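Posted in November by Dineo Maluleke
14 comments | 5 shares
Print this | E-mail to a friend

Gert Mtshali rang me in November to ask whether I wanted his uncle's old record player, and of course I said yes before he had finished the sentence. It's a Wegener, heavy as a sack of potatoes, and it hadn't turned since his uncle moved out of Floretgate. I carried it up three flights and then had to sit down for a bit!

The turntable belt had gone to black treacle (I am still finding it under my nails), so I ordered a new one for 55 rand and spent an evening cleaning the spindle with cotton buds and spirit. Then I got brave and took out the old amplifier. In its place went a little Fotden board that picks up music from my phone, while the needle still works for records. Stavros talked me through the soldering over the phone, very patiently, and only sighed twice.

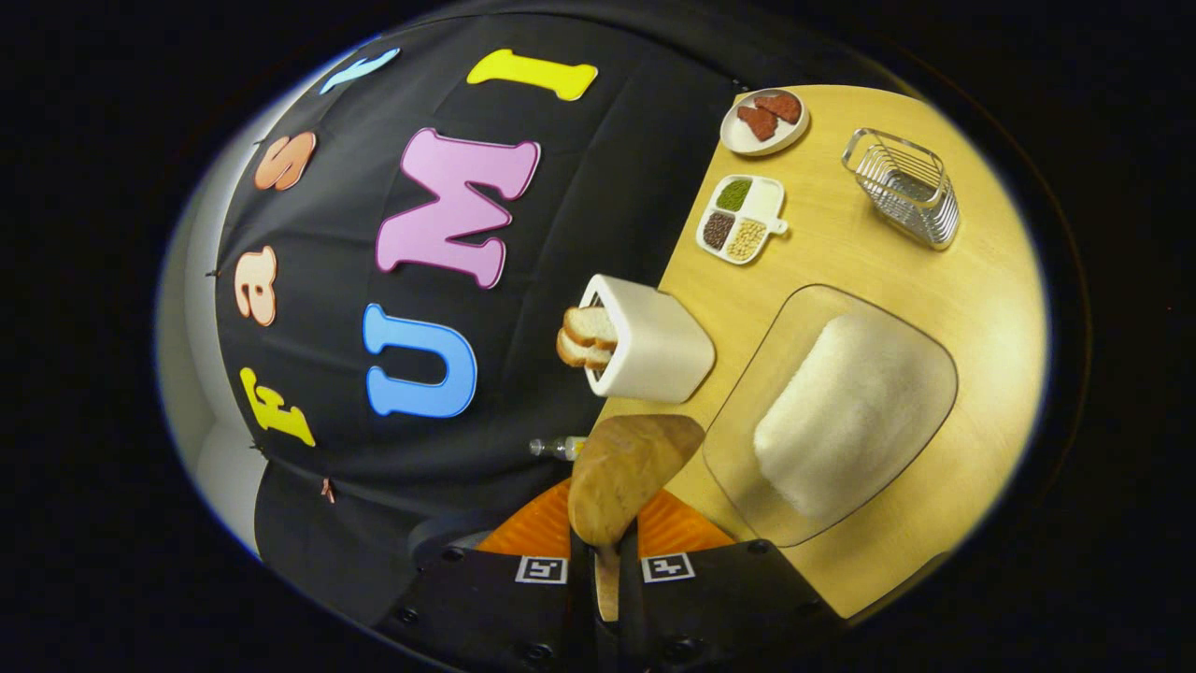
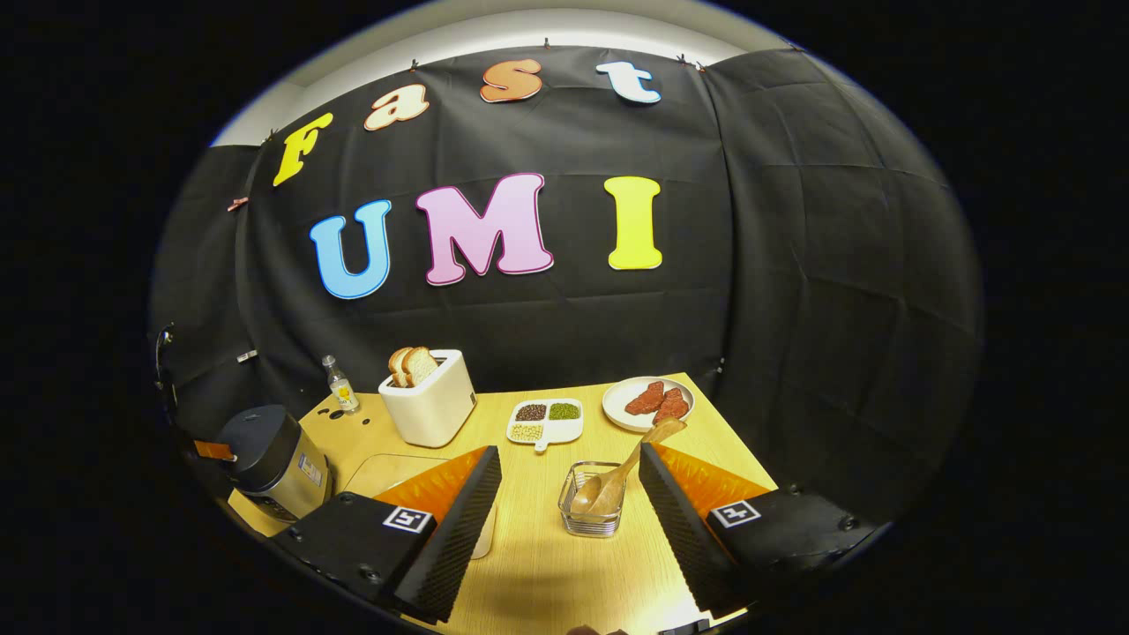 My next job is the speaker cloth, which has faded to the shade of weak tea and has a hole near the bottom corner. I went back and forth over colours for ages, and I keep coming round to plain black, because bright colours sit so well on it, like the yellow and pink of those letters. Creases do show on black though, so I'll iron mine first and stretch it properly before the staples go in. If anyone has a staple gun to lend, do shout.

Comments (14)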